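Rondonuwu: "A Cup Match Is Decided Before the Penalty"

Nodcombe Town play Drusmont in the quarter-final of the regional cup in February, and for the first time the club has gone this far with a woman as head coach. 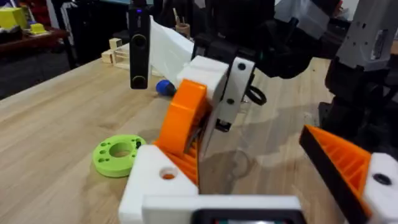
Kartini Rondonuwu came to Nodcombe two seasons ago, when the team was close to the bottom of the league. She speaks slowly and chooses her words with attention. When I ask if she is nervous, she thinks for a moment.

"Nervous, no. I am impatient," she says. "We have prepared for Drusmont since the draw was made. The players want to go on the field already."

In the last round Nodcombe eliminated Grollell on penalties, after a game with very few chances. The captain, Zainab Ajayi, scored the decisive one. Rondonuwu does not like to speak much of that evening.

"People remember Zainab's penalty, and of course it was a beautiful penalty. But I remember that in minute 30 our left side was open, and we repaired it. A cup match is decided in such moments."

Ajayi has 9 goals this season, more than any other player in the squad. Her coach believes she can give even more if she plays a little deeper.

"She was not happy when I told her," Rondonuwu admits, and laughs. "A striker wants to stay near the goal. After three games she came to my office and said, all right, I see the passes now."

The club expects up to 1000 spectators for the quarter-final. In a normal league game there are 250, and most of them stand behind the same goal, at the side of the Nwachukwu Stand.

Does a bigger crowd change her plan? "For me it changes that I must shout louder. With the young players I speak before the match, so that they are not surprised by the noise."

Drusmont defend with five players and wait for the counterattack. Rondonuwu has watched their last four matches, two of them from the stands in the rain. She will not tell me who starts in goal, but she says that both keepers trained well.

"Ask me again one hour before kickoff," she says. Then she takes her jacket, because the training starts at six and she wants to put out the cones herself.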